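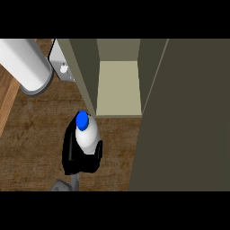 Progress report, Pramamix simulation work package
Prepared for: Langlois program office
From: Wesinitz manipulation team
12 September 2022

Status: amber. Was green at the July report. One fault, explained below, cost us most of the period. Budget OK, schedule not OK.

1. What went wrong

Bottle task, pick from floor and place into the green shelving unit. Grasp fine. Lift fine. Then on some runs the gripper closes again while already holding the bottle, as if it had never confirmed the grasp. Commanded force climbs past the limit we set in the task file and the sim does not stop the run. No alarm, no abort, run gets logged as a success if the bottle ends up in the compartment.

That last part is what worries us. On hardware this would be a crushed bottle, or worse a hand if somebody was reaching in. No hardware has run this policy and none will until section 4 is closed.

2. Numbers

858 runs in the batch. 457 of them logged as success. We no longer stand behind that second figure, please don't quote it upward. The re-close shows up in runs logged both ways and we're still sorting them. Corrected rate will come seperately.

Replays are slow going. The overhead view helps with the approach to the shelf but the gripper fingers hide most of the bottle, so contact has to be read from the force trace. Trace was only being saved every 500 steps until we noticed. Fixed now, but the old runs can't be recovered at that resolution and will need to be rerun.

3. Cause, as far as we know

Two things on top of each other.

Grasp confirmed flag resets when the arm gets near the shelf. The collision checker treats the bottle as a loose object again once it is inside the shelf's safety margin. Flag drops, controller thinks the hand is empty, closes. Reproduced on demand, so confident on this one.

Force limit ignored on the second close. The limit is read once at the start of the task and the retry path doesn't carry it over. Plain bug, ours. It was in the July build too. Earlier results on the shelf task should be treated as suspect, the open table task does not use the retry path and is not affected.

Not explained yet: a handful of runs where the flag drops well away from the shelf. Could be the same margin problem around the other fixtures, could be something else. Open.

4. Fixes

- Force limit now checked every step, all paths. Done, merged.
- Over-limit force ends the run and logs it as a safety fail, never a success. Done.
- Held object stays attached in the collision checker until release is commanded. Written, in review at Gravmont.
- Rerun of the full batch. Not started, waiting on the review.
- Written stop procedure for the hardware cell, incl. who is allowed to restart. Draft only.

5. Schedule

Rerun needs 6 working days of compute once the review clears. Hardware trials move back by the same amount plus the time to sign off the stop procedure. The Gravmont slot we had booked is released, they have been told.

6. What we need from you

Agreement to hold the milestone payment against the rerun instead of the orignal batch. A yes or no on sharing the fault notes with the other Pramamix partners, we think they should have them as the retry code was copied from the common library. No extra money asked for at this point.

Fault log and force traces are in the shared folder under the shelf task.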